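Subject: Re: [radix-users] Rounding of GST on multi-line invoices after the August update
Date: Sep 12, 2019
List: radix-users

> We moved from 4.1 to the August build and our invoice totals no longer agree
> with the ledger. The difference is always one or two cents and only shows up
> on invoices with more than a handful of lines. Single-line invoices are fine.
> Is this a known fault, and is there a setting to put it back the way it was?
> Our site runs Radix with the Olus export module. Nothing else was changed
> at the time of the upgrade.

It is known, though I would call it a changed default more than a fault. The August build calculates tax per line and rounds each line before summing. Earlier builds summed the tax-exclusive amounts first, applied the rate to the total and rounded once. Both methods are allowed by the software, and the old one is still in the code.

The setting is `tax.rounding.scope`. It takes two values:

- `line` – round the tax on every line, then add (new default)
- `document` – add all lines, calculate tax once, then round

If the key is missing from your configuration, the August build assumes `line`. The upgrade script does not write the key for existing sites. Add it yourself under the `[tax]` section and restart the posting service. Restarting the front end alone is not enough, as the posting service caches the section at startup.

The reason you see it against the ledger and not within the invoices themselves is the Olus module. Olus ignores the stored tax and recalculates from the tax-exclusive total when it writes the export file. So the printed invoice is rounded per line, the ledger entry is rounded per document, and the two drift apart by a cent or so as the line count goes up.

We ran a comparison here on one month of billing. Out of 1,842 invoices, 29 disagreed with the ledger under `line`. None disagreed under `document`. The largest gap was 2 cents, on an invoice with 21 lines. Your proportion will depend on your prices. Sites that sell at whole-dollar amounts will hardly notice, while anything priced per metre or per litre to three decimals will show it quickly.

Some points to check before you change the key:

1. Invoices already posted are not recalculated. The stored tax stays as it was. If your auditor wants the affected ones corrected, you need an adjustment journal; reposting will be refused with a duplicate reference error.
2. Credit notes take their scope from the current setting and not from the invoice they reverse. A credit note raised after the change, against an invoice posted under `line`, can leave a cent on the customer's account. Clear these with the small balance write-off, which has a default limit of five cents.
3. Recurring invoices keep a cached copy of the totals. Run `radix rebuild-recurring` once after the restart. On our server it finished in a few minutes, with posting left running.
4. If you use the Briler label add-on, its totals come from the print template and follow whichever scope is in force. No separate change is needed.

There is one further case that the release notes leave out. Where an invoice mixes taxable and GST-free lines, `document` groups the lines by tax code and rounds once per code. It does not round once for the whole invoice. This is the correct behaviour, but the comment in the sample configuration file says otherwise and should be ignored.

I have also seen a site set the key to `invoice`, copied from an old wiki page. The parser does not reject unknown values – it writes a warning to the log and falls back to the default. Grep the posting log for `unrecognised scope` if the change seems to have no effect.
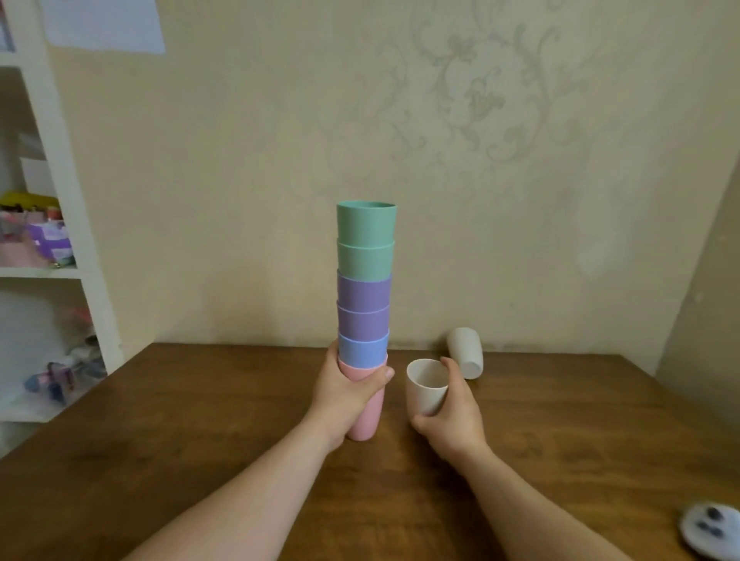 Ogbonna Shared Services – Finance Systems Team

The adjusted reconciliation query is in the list's file area as `gst_scope_check.sql`. It lists each invoice where the stored tax and the recalculated tax differ, with both figures and the line count. It reads the posted tables only, so it can be run during business hours. You will need to edit the date range in the first two lines, and the company code if you have more than one.

If you still see differences after the restart, please post the `[tax]` section of your configuration and the Olus version number. Versions of Olus before the current one truncated foreign currency amounts instead of rounding them, and that gives a similar pattern from a different cause.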